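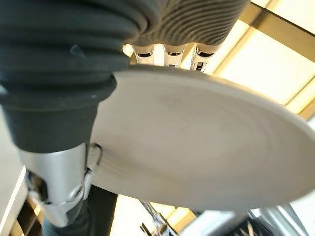

Plates first, games after.

Keeping Board Games and Cards in Good Shape

Posted by Costel Sandu, 21/03/2018
Filed under: Closets and Shelves

We play most weeks at our house, and the games get used hard. These are the things I do to keep them in one piece. None of it costs much.

Food and drinks

Eat at the table, clear it, wipe it, then open the box. If people want to keep snacking, put the food on a side table or a chair where they have to turn around to reach it. Pretzels and plain crackers are fine. Anything with orange powder on it is not.

Drinks go in mugs with a wide base. Stemmed glasses stay in the kitchen. I put a folded dish towel under the pitcher and keep another one within reach.

If something does spill, lift the cards out first and worry about the board after. Lay wet cards flat on a paper towel, one layer only, and blot them from above. Don't rub. When they no longer feel damp, put them between two sheets of clean printer paper and set a heavy book on top overnight. A hair dryer will curl them, so leave it in the bathroom.

Cleaning cards

Plastic-coated cards can be wiped one at a time with a cloth that has been wrung out nearly dry. Paper cards can't. For those, use a white eraser on the edges, where most of the dirt is. Square up the deck, hold it tight, and rub along the side in one direction. Brush the crumbs off before you let go of the deck or they will work their way in.

For sticky spots on coated cards, a drop of rubbing alcohol on a cotton swab usually does it. Try it on the rules card or a joker first. I took the red off the corner of a Kerkik card that way and had to trade for a replacement.

Sleeves

I sleeve games that get shuffled a lot and leave the rest alone. Measure a card in millimeters before you buy, both ways, and write it down. The packs I use are Huvex, the matte kind. They slide less when stacked and don't glare under the dining room light. They do make the deck taller, and in Pascu the cards no longer fit the tray that came in the box. I cut the tray out and used a small food container.

One December I got ambitious and sleeved everything, 2640 cards in all. I wouldn't do it again. Half of those games have hardly been opened since.

Split boxes

Cardboard boxes go at the corners of the lid. Fix them from the inside. Squeeze the corner together, run a thin line of white glue down the seam with a toothpick, and hold it with a clothespin at the bottom edge. Wipe off any glue that comes through to the outside. Leave it overnight. If the corner has torn all the way open, cut a strip of brown paper tape, fold it lengthwise, and glue that in behind the seam.

Clear packing tape works for a year or two, then goes yellow and takes the printing with it when you peel it.

Rubber bands are bad for boxes and worse for cards. They dent the edges, and old ones melt onto the surface. Use a strip of elastic from the sewing drawer, sewn into a loop, wide enough to lie flat. To work out the length, measure around the box and take off 2 inches.

Small pieces

Zip bags are still the best thing for tokens. Push a hole in each one with a pin so the air gets out and the lid will close. Muffin cups, the silicone ones, are handy on the table during play and can go back in the box full if you nest another one on top.

Write the number of pieces on a slip of paper and tape it inside the lid. Ours has lines like "dice 4, blue cubes 7," and whoever packs up checks it. It takes a minute. Before we did this, one blue cube spent a summer in the vacuum bag.

For lost pieces, look in the couch, then under the fridge, then in pants pockets. After that make a substitute. Buttons, dried beans painted with nail polish, and beads are all good. A pawn can be made from a wine cork cut in half.

Boards that won't lie flat

Fold the board gently the opposite way along each crease, a little at a time, then lay it face down under books for a couple of days. Don't force it. If the cloth or paper hinge has started to tear, stop and repair that first with bookbinding tape on the back.

Timers and pencils

Sand timers stick in humid weather. Tap the narrow part with a pencil. If it's really stuck, leave the timer on a sunny windowsill for an afternoon and try again.

Throw out the short pencils. Sharpen the good ones before people come over, and keep a spare score pad in every box that needs one. Copy the last sheet before you use it up.

Where to store them

A hall closet or a bookcase on an inside wall is best. Basements are too damp and attics get too hot. Large boxes lie flat with the heaviest at the bottom, and no more than you can lift off without help. Small card games stand upright in a shoebox like recipe cards.

Keep them out of direct sun. The end of our Brullex box was red when we bought it and is now pink.

If the closet smells musty, empty it and let it air with the door open. Put a bowl of baking soda on the shelf afterward and change it when you think of it. Games that have picked up the smell can go in a large bin with the lid on and an open box of baking soda beside them for a week. Don't sprinkle it on the pieces.

From the comments

Mitsuko Koyama: For the felt bags that hold letter tiles, I turn them inside out and wash them by hand in cool water with a little dish soap. Dry them on a wooden spoon stood up in a jar. Mine did shrink slightly but the tiles still fit.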